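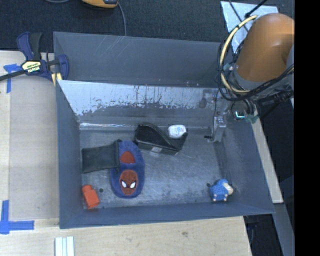 Unit 4 handout: Mixed small goods, or what to do with the stuff that has no shelf

Okay, so last time we did flat goods and cartons, and everybody was happy because cartons stack. This week we're in the odds and ends. I love this unit (I know, I'm the only one), and I want you to read this before the workshop so we don't spend half an hour arguing over what a pouch is.

4.1 The mixed bin

A mixed bin is any open bin holding things that don't belong to one product family. A slipper, a zippered case, a bottle, a little toy figure – fine, that's a mixed bin. Two sizes of the same slipper is still a footwear bin, even if it looks messy. Go by family. Messiness doesn't come into it.

When I worked returns at Tredel we had 655 open bins on a bad morning in September, and I'd guess most of the trouble came from people sorting by color. Please don't sort by color! A black pouch and a black case next to each other look like a set, and then they get one ticket between them and somebody in Lekitdale gets half an order.

4.2 Naming things

Write the plainest name first, then the detail that tells it apart from its neighbors. So:

Slipper, child's, blue fuzzy, Spider-Man face on toe
Pouch, flat, black fabric, zippered
Case, black, zippered, rounded at one end
Bottle, orange-red, boxy, short knob
Package, small, white, rounded, print faint
Figure, toy, small, blue

Notice what I left out. I didn't say what's in the case and I didn't say what the bottle holds. If you haven't opened it or read the label, you don't know, and a guess on a ticket turns into a fact by the time it gets to the next desk. I once wrote "camera case" on a ticket for something that had a set of hair clippers in it, and I heard about it for months.

Character goods get the character's name on the ticket, every time. People search by it. Nobody looking for a lost slipper types "red oval."

4.3 Soft over hard, and things that overlap

Soft things drift on top of other things and hide them. Lift the soft item first, look under it, then write your ticket. A flat pouch across a slipper can hide a tag, a tear or the second slipper. Singles from a pair go on the S list, and you check the S list again at the end of the shift (not before, it changes too much).

Corners last. Small figures, caps and little packages end up there or tucked against something bigger, and that's where the Mazza count went wrong – 783 on paper, 2 short on the floor, both of them small.

4.4 Tags

A tag you can see but can't read gets written as "tag, unread." Then you go and read it. Same with faint printing. Take it to the lamp, tilt it, and if you still can't make it out, leave it as "print faint" and move on.

4.5 Before the workshop

Read the Grutelum sorting sheet, both sides. Then pick one drawer at home, any junk drawer, and write tickets for everything in it. Up to 200 words is plenty. Bring the tickets but leave the drawer where it is, please.

Things I'll ask you to talk about:
– which item took you longest to name, and what you called it in the end
– anything you wrote down that you hadn't really checked
– whether a zippered pouch and a zippered case should be one family (I've changed my mind on this more than once, so come ready to argue)

Pencils only for tickets. The ink smears.

Search this course Enter keywords Go

Course office: ask at the front desk | © Small Goods Handling course notes | Back to top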